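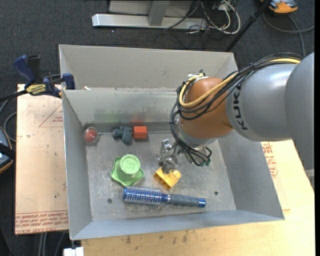

The KUKA over the front bin, with the hairbrush and the yellow block among the test objects.

Setting up a two-bin picking cell in a shared workshop

These notes cover the bins, the cables and the first picks. They assume the arm is already bolted down and that you can jog it safely from the pendant.

1. Fix the bins
Put the two bins one behind the other on the table. Clamp them at a corner with bar clamps, then push hard on the opposite side. If anything shifts, clamp again. A bin that creeps by a few millimetres will spoil your taught positions, and you will blame the gripper for it.

2. Dress the cables
Loop the bundle over the wrist with enough slack for a full turn of the last joint. Turn the joint by hand speed to both limits and watch the loop. Keep the small connectors by the gripper clear of the fingers – Renzo Fabbri pulled one out on our second day at Honisbridge.

3. Teach the floor height
Bring the closed fingers down over bare floor until a sheet of paper just drags. Save that height, then add 2 mm. Repeat near each corner and use the highest reading.

4. Choose the objects
Mix hard and soft, flat and round. A brush is a good one to include, as the handle and the bristles need different grips. Small cubes pushed up against the rear wall are harder than they look, so leave those until the middle of the bin works.

5. Run the first picks
Set the speed to 40 per cent and keep a hand on the stop. Do 56 picks before changing any settings, and write down each miss with the object and where it lay.

Next: moving objects from the front bin to the back one.

Last edited by Sveva Cocco, 2026-05-22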